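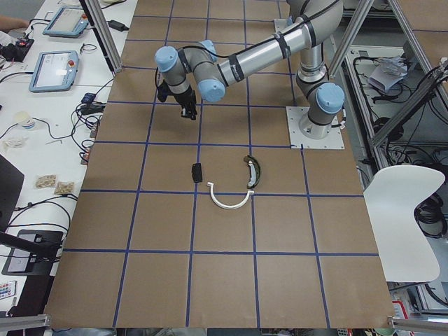
23 Sep 2020

Slept badly again. Up at five, gave in, made toast, did the bills at the counter with one eye open. Water bill is $205. For two people and a dog! Going to call them tomorow and be firm about it. (I will not be firm about it.)

Quilt guild thing is now definitely October. Isla called before eight, talking at full speed, wants my blocks by the end of next week so she can lay the whole thing out. I've got most of one row. Told her it was going fine. Need more of the gray print from Pearce but the shop is only open mornings now and I'm never over that way in the mornings. Maybe Darcy could go. Ask Darcy.

Dropped Mom's prescriptions off. She was out in the yard in her slippers, telling the mailman all about the Zandwood house again, the one with the pear tree, where they had the chickens. Got more out of her than usual, so writing it down before I lose it. Rent was paid in cash, in person, to a man with a glass eye. The porch had 2 steps and Grandpa always said he'd build a third. She thinks he paid 200 for the truck. Aunt's version is different, but aunt's version is always different.

Must get a notebook just for the Zandwood stuff. It's all over this diary, mixed up with groceries.
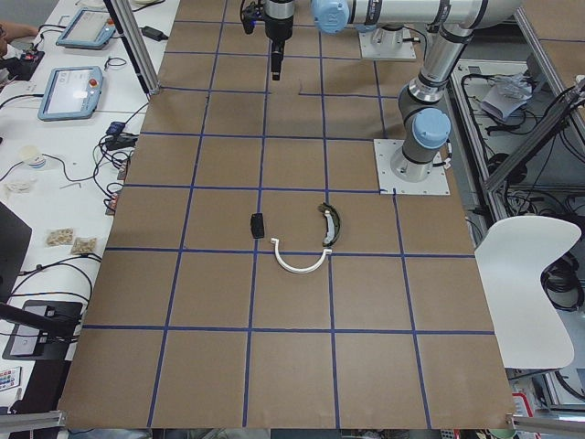 Brown paper, blue tape, three little things in the middle.

Lunch was crackers in the car. Then the library, returns by the slot only, still no going in. I miss going in. Sat in the lot and finished the last chapter of the lighthouse one. Didn't like the ending, the sister should have stayed on the boat. Corey has it next and I've promised not to say a word.

Step counter says 3,516, which is pathetic, but my knee was bad on the hill and I came home the flat way past the Trenska place. They've painted the fence green. Nice green. Would like that for our back door, if Warrick ever gets the old paint off it. He has been "starting Saturday" since June.

Argued a bit about the door over dinner. Not a real argument. Soup too salty, my fault, put the salt in twice while I was on the phone with Keegan. He got the job! Starts on the first, nights to begin with. He sounded so happy he kept forgetting what he was telling me. Cried a little after, the good kind. Must send a card. Do we have cards? 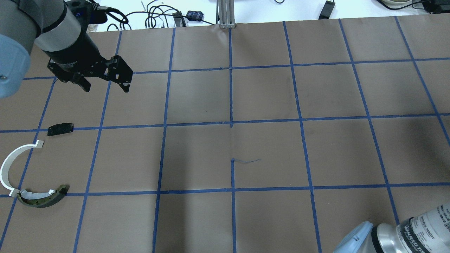 The tape, not quite straight.

Dog has been sick on the hall rug. Small amount. Cleaned it, opened windows, now the whole house is freezing and Warrick is wearing his coat on the couch to make a point.

Tomorrow: water bill, gray print, card for Keegan, bread, call Isla back and tell her the truth about the blocks. Also trash goes out tonight, and I can hear that it hasn't. Definately my turn. Going now, then bed.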